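Sirko

Sirko is my little set of notes on sorting out household paperwork. I started it in November, when my kitchen drawer stopped closing, and it has grown to 46 plain text files since then. I'm putting it up so friends can grab it without emailing me!

What's inside

labels.txt — the headings I use for bills, school letters, warranties and so on
keep.txt — how long I hang on to each kind of paper (my own habits, so check the rules where you live)
tretness/ — forms and letters from my years in Tretness, names blanked out
old/ — first drafts, pretty messy, read at your own risk

How to use it

Open labels.txt first and cross out anything you don't need. I began with 19 headings and got down to six, and I've been a lot happier with those. Then take one pile, only one, and go through it with a pencil. A pile of about 200 sheets takes me an evening, with tea.

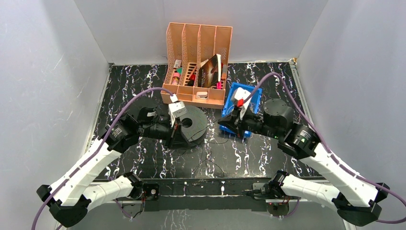

Warranties still bug me. Half of them are stapled to receipts that fade, so I copy the date onto the back in ink (Laurențiu Dumitrescu taught me that one, thanks!). If you have a better way, please write to me.

Still to do

Fix the spelling in keep.txt
Add a heading for pet papers
Merge the Girkum folder into tretness/

License: take it, change it, pass it on.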